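State encoding for a small FSM: one-hot or binary? Espresso keeps giving me more cubes than I expect

Posted by Sheila Tunstall
Tags: logic synthesis, state assignment, two-level minimization

Hi all. Hoping someone can look at this before I redo the whole thing. I have a controller with 40 states, target is a PLA (yes, really, it's a replacement part for an old Oltier board, no FPGA allowed). Symbolic description is fine, I've simulated it, no unreachable states.

What I did: counted up in binary in the order the states were listed in the file. Ran the minimizer. Got 243 product terms. The PLA has room for 200.

Then I tried one-hot just to see. Fewer terms but now way too many columns, it won't fit the other direction.

So is there a middle way? I read that you minimize the symbolic version first, get groups of states, then pick codes so each group sits on one face of the cube. I get the idea but not how to do it by hand for this many states. Also do I have to satisfy ALL the groups? With the minimum six bits it looks impossible, some of the groups overlap in ugly ways.

Tools: the old command line stuff plus a script of mine called Plallutik which only converts formats. Nothing fancy.

Edit: forgot to say, outputs are all Moore. Reset state can have any code.

Sotiris Rallis
Accepted

You don't have to satisfy all of them. Each group is worth something, usually a term or so saved, and if you break one you pay for it in extra cubes. You are over by 43, so start with the groups that show up most often in the symbolic cover and let the rare ones go.

How I would do it:

Run the symbolic minimization with the present state as one multi-valued variable. Don't skip the don't cares. With six bits you have 24 unused codes, and those need to go in the DC set AFTER you've encoded, lots of people forget and then wonder why the count is high. I bet this is part of your 243.

Write the groups as a matrix, one row per group, one column per state. Drop rows with only a single state in them, they're always satisifed. Drop the row with everything too.

A group of three or four states wants a face of size four. If the group has three, the fourth corner has to be either unused or left out of your worries by being a don't care. No outside state can sit there. Same thing for five to eight and a face of size eight.

Place the big overlapping groups first. The intersection of two groups has to land on the intersection of their faces, so that's what really limits you.

If it gets stuck, go to seven bits. One extra state bit costs you two input columns in the array and one output column, and it frees up a lot of corners. Check the column budget first, obviously.

Don't do it by hand past maybe a dozen states. Simulated annealing on the codes, cost = number of broken groups weighted by how often they occur. Swap two codes, recompute, keep or not. Mine was an evening's work, most of it on the parser.

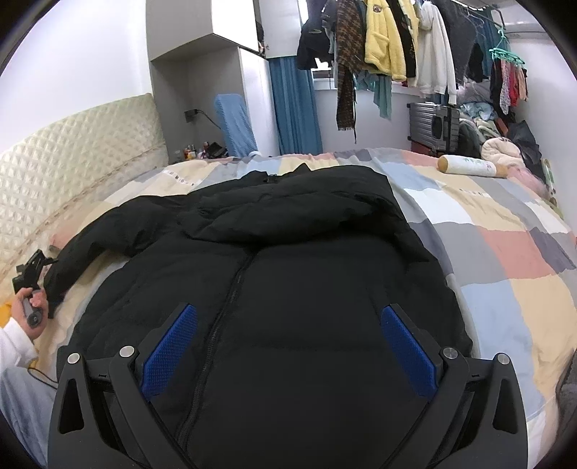 Sheila Tunstall, replying to Sotiris Rallis

Ok the don't care thing was it, at least half. I wasn't putting the unused codes in at all. Added them, reran with the SAME dumb binary codes and it dropped a lot, still a bit over. Trying the annealing next. Question though, does the weight matter much or can I use 1 for everything to begin with?

Sotiris Rallis

Use 1 to begin with. Weights help at the end when two solutions break the same number of groups. And run the real minimizer on your best five or so, the cost function is only an estimate, the lowest one isn't always the smallest cover.

guest1453

just use gray code, adjacent states differ by one bit so you get less logic. worked for me on a counter

Sotiris Rallis, replying to guest1453

Works for a counter becuase the states go in a line. A controller with branches all over the place has no single order, so you get a few good pairs and the rest is luck. Fine as a starting point for the swaps I guess.

Sheila Tunstall

Update 2 February 2025. Seven bits, equal weights, it fits. Column budget was ok too, barely. Two of the big groups are still broken and I'm leaving them. Will put the script up once the comments in it make sense.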